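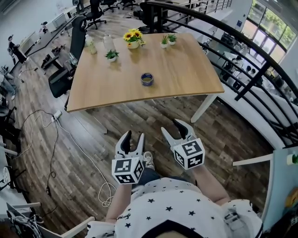

Hemport Home & Shop Forum
Furniture Care and Repair > Finishes

Topic: Table top gone sticky where people sit

allis_road
Started September 16, 2019

We have a wooden kitchen table that came out of my aunt's house in Tramton. It's at least as old as I am. Over the summer the top went tacky along the edge where forearms rest. The middle is fine. Paper sticks to it if you leave it overnight and you can dent the finish with a fingernail.

I've wiped it with dish soap and water, then vinegar and water. It feels better for a day and then it's back. I don't know what the finish is. It's a medium brown and fairly shiny where it's still good.

Do I have to strip the whole thing or can I clean it and put something over it? I'd like to keep the color if I can.

benchdog4
That's skin oil and hand lotion. It soaks into old varnish or lacquer over the years and softens it. Soap takes off the top layer and the stuff underneath keeps coming up.

Wipe it down with mineral spirits and a clean rag. Change the rag as soon as it turns brown. Let it sit a day and try your fingernail again. If it still dents, the finish is gone in that area and nothing you put over it is going to hold.

marlene_k
Before you do anything, find out what it is. Go underneath or to the inside of an apron, someplace with overspray or a drip. Put a drop of denatured alcohol on it. If it gets soft in a minute it's shellac. If not, try a drop of lacquer thinner. If that melts it, it's lacquer. If it wrinkles up or nothing much happens, you have varnish or poly.

Shellac and lacquer you can repair in place. Varnish you mostly can't.

T. Fuentealba
I'd skip all that and sand it. Start with 60 grit on a random orbit sander, go up from there, and you're at bare wood before lunch. I did my mother's dining table this way in May and it came out fine.

marlene_k
Please don't put 60 grit on a table when you don't know if it's veneer. You'll go through it before you see it happening. Soft finish also gums up the paper, so you end up leaning on it and cutting low spots.

T. Fuentealba
It's a kitchen table, not a piano. Look at the end grain. If the lines on top carry over the edge, it's solid. Takes ten seconds to check. And you buy a few extra discs.

benchdog4
I'm with Marlene on the grit. Even on solid wood, 60 leaves swirls that you'll be chasing for the rest of the job. If you have to sand, strip first and start at 120.

allis_road
Thanks all. I checked the ends and the grain does carry over, so it looks like solid boards. It was glued up from several pieces, you can see the joints.

Did the drop test under the apron. Alcohol did nothing. Lacquer thinner made it soft right away and it came off on the swab.

Mineral spirits took off an unbelievable amount of brown. Still dents next to my husband's chair. The rest of the edge is a lot better.

marlene_k
Lacquer, then. Good news, mostly. New lacquer melts into old lacquer, so you don't have to take the sound areas down to the wood. The trouble is that if there's oil left in the bad spot, the new coat will fisheye or stay soft too.

What I'd do: strip only the bad section, following the board joints so the line is hidden. Wash it with naphtha a couple of times. Seal with dewaxed shellac. Then lacquer the whole top so the sheen matches.

WirojP
I did refinishing work for a restaurant supplier for a long time and we saw this constantly. I'd go a different way. Patching one section sounds like less work, but the color never matches on a top that has had decades of light on it. People see it every time they sit down. Strip the whole top and leave the legs and aprons alone. Nobody compares the top with the legs.

I also wouldn't put lacquer back on a table that gets used for meals every day. Wipe-on poly, four coats, a day between each, light scuff in between. Lotion doesn't bother it nearly as much.

Wiroj Pongsiri

marlene_k
I don't agree about the patch, I've done several that you'd have trouble finding. But I agree poly is tougher if the top is getting stripped anyway.

rustyhinge
How much would a shop charge for this? I have the same problem with a desk.

WirojP
Depends where you are. I've seen quotes up to 1,000 dollars for a full table with stripping and color work. A desk top by itself should be a lot less. Ask whether they dip the piece. If they do, go somewhere else, it loosens the glue joints.

allis_road
I think I'll strip the top and do the poly. Is a citrus stripper OK in a garage with the door open? We have a cat who gets in there.

benchdog4
It's OK with the door open but it's slow. Cover it with plastic wrap so it doesn't dry out and leave it a few hours. Wear gloves. Keep the cat in the house until the rags and scrapings are gone. Hang the rags flat outside to dry, don't ball them up in a can.

T. Fuentealba
Sander would have been done by now.

marlene_k
Use a plastic scraper with rounded corners, and go with the grain. Test your stain on the underside of one of the boards before you commit to it. Old wood takes color darker than the chip in the store.

allis_road
Will do. Stripper is on the shopping list and we're eating off the card table until then.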